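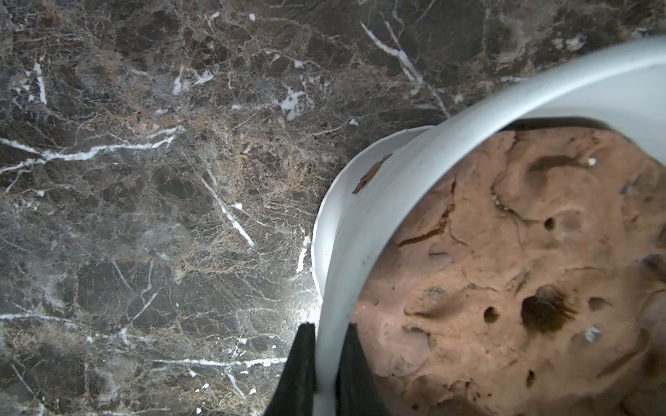

Drornex 과제 중간 진도 보고: 공개 시연 결과

작성일: 2022년 10월 30일
수행: Fakside 조작기술팀
제출처: Flandix 과제관리실

1. 보고 범위

본 보고는 10월에 Fakside 조리 시험실에서 실시한 공개 시연의 준비, 진행, 결과 및 후속 조치를 다룬다. 예산 집행 내역은 별도 서식으로 제출하므로 본문에서 제외하였다. 과제 협약서의 2차 점검 항목 중 "비정형 식재료 용기의 파지 및 이송"이 이번 시연의 대상이다.

2. 시연 구성

시연은 석재 조리대 위에서 진행하였다. 대상물은 반죽이 담긴 흰색 플라스틱 용기이며, 손잡이를 쓰지 않고 두 손가락 그리퍼로 용기 벽을 안팎에서 집는 방식을 적용하였다. 한쪽 손가락은 외벽에, 다른 쪽은 테두리 안쪽에 위치한다. 영상 입력은 손목부 소형 카메라 한 대로 제한하였다. 제어 소프트웨어는 Lục 2차 배포본을 사용하였고 시연 중 매개변수는 변경하지 않았다.

용기와 내용물을 합한 질량은 900 g으로 맞추었다. 이송 거리는 324 mm, 최대 허용 질량은 2000 g으로 설정하였다.

3. 사전 학습 자료

시연 이전까지 확보한 원격조작 기록은 878건이다. 이 가운데 파지 실패 구간이 포함된 기록은 삭제하지 않고 별도 표식을 붙여 보존하였다. 조리대 무늬가 복잡한 조건의 기록은 아직 비중이 낮아 다음 분기에 보강한다.

4. 결과

가. 파지: 방문자 참관 회차 전체에서 용기 벽 파지에 성공하였다. 첫 회차에서 접근 각도 오차로 재시도가 한 차례 발생하였다.

나. 이송: 낙하는 없었다. 다만 얇은 벽을 집는 특성상 파지점에서 벽이 안쪽으로 휘는 현상이 확인되었다. 내용물이 한쪽으로 치우친 경우 용기가 기울어지는 경향이 있으며, 현재 제어기는 이를 보상하지 않는다.

다. 인식: 석재 표면의 밝은 줄무늬를 용기 테두리로 오검출한 사례가 있었다. 깊이 정보를 병용한 뒤에는 재현되지 않았으나 시험 횟수가 적어 해결로 분류하지 않는다.

5. 참관 의견

Flandix 측 참관단은 파지력 상한의 근거 자료와 비상정지 절차서 개정본을 요청하였다. 절차서는 시연 당일 전달하였고, 파지력 자료는 시험 성적서와 함께 제출한다. 식품 접촉 부위의 세척 방법에 관한 질의에는 현행 손가락 부품이 시험용이며 식품 접촉 인증 대상이 아니라고 답변하였다. 인증 가능한 재질로의 교체는 3차 점검 범위에 해당한다.

6. 미결 사항 및 후속 조치

- 벽 변형량 측정 지그 제작: 도면 완료, 가공 발주 전
- 기울기 보상 제어 추가: Lục 3차 배포본에 반영 예정
- 테두리 오검출 재현 시험: 석재 시편 교체 후 실시
- 손가락 부품 재질 후보 검토: 공급처 견적 접수 중

일정 변경 요청은 없다. 지그 가공이 지연될 경우 변형량 자료의 제출 시점을 별도 공문으로 통지한다.

붙임: 시연 절차서, 회차별 기록표, 비상정지 절차서 개정본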